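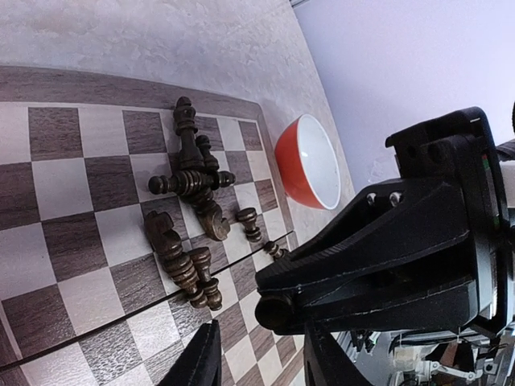
Wrist view, dark pieces in a heap, red bowl behind.

From: Imelda Cruzado
Date: 2 December 2020
Subject: Re: Vundport or Barredo for small parts?

> Has anyone run the Vundport jaws against the Barredo ones on
> anything smaller than a tennis ball? The catalog says both are
> "ideal," so that's no help.

We're partway through. The Vundport set closes more evenly, and its manual has one page on tuning and 11 on warranty. The Barredo set is stronger, and it treats a pawn like a walnut.

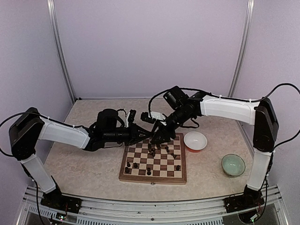
My other complaint is the Wikham controller. It ships with the grip limit at 2917, and I got nowhere until I dropped it to 534. Support suggested 2000, then closed the ticket.

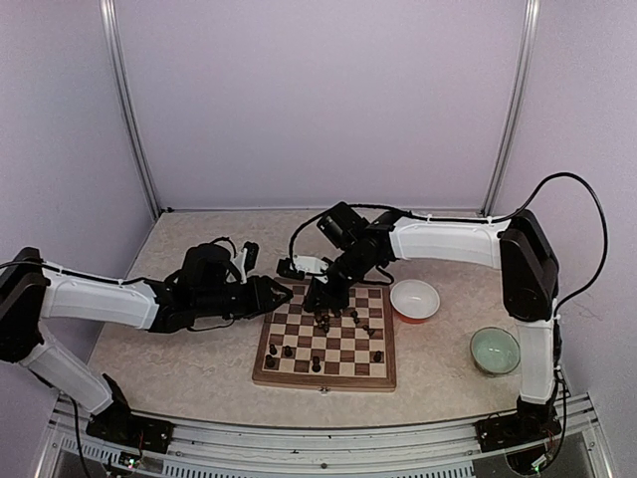
Cable routing matters more than either vendor admits. A stiff cable pulls on the wrist and you end up blaming the jaws, as I did for most of October. I now tie it down along the upper arm, like the thin one on the left arm, and leave slack at the shoulder. The big loop over the right shoulder is ugly, but I've quit arguing with it.

Does anyone have Fandach pads they'd lend me?

Imelda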